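From: Géza Hegedűs
To: floorcare list
Subject: Re: Dulling after second coat

Rewi wrote:
> We stripped and recoated the corridor in January using Grivard at
> the label rate. The first coat came up well. The second went dull
> in patches overnight, worst near the outside doors. Is this the
> product, or should we be looking at rinse water?

Most likely the rinse, though I would check two other things before stripping it again.

1. Residue. Alkaline stripper left in the surface will soften the next coat and give the patchy haze you describe. Wet a small area with clean water, leave it for a few minutes and put a pH strip on it. If it reads above 8, rinse again. We do two clean-water rinses as standard at Dandov, and a third wherever the floor falls towards a door.

2. Polished grey floor. Judge gloss by how sharp the edges of the light reflections are – brightness alone tells you little.

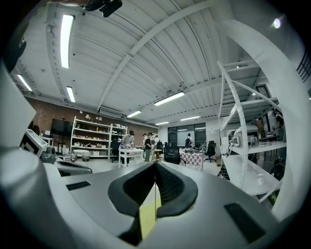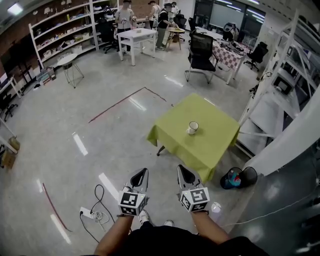

3. Temperature and humidity. Your doors are the obvious suspect. A cold slab slows the cure, and a draught skins the top before the water underneath has gone. Measure the slab itself, as the wall thermostat will read several degrees higher. I would not coat above 50 per cent humidity without doubling the gap between coats. Our gap in winter is 40 minutes at the very least, and usually longer.

4. Coat weight. The second coat should be thinner than the first. On the Pustska job we used the same volume for both and got dull patches wherever the mop had been turned. A flat microfibre mop fixed most of that.

If the pH is fine and the slab was warm enough, try burnishing one patch at 2,000 rpm with a white pad before you do anything drastic. If the shine comes back and stays for a week, the film is sound and you can leave it alone. If it powders, it has to come off.

Which dilution did you use for the stripper, and was it mixed with hot or cold water? The label is vague on this.

Géza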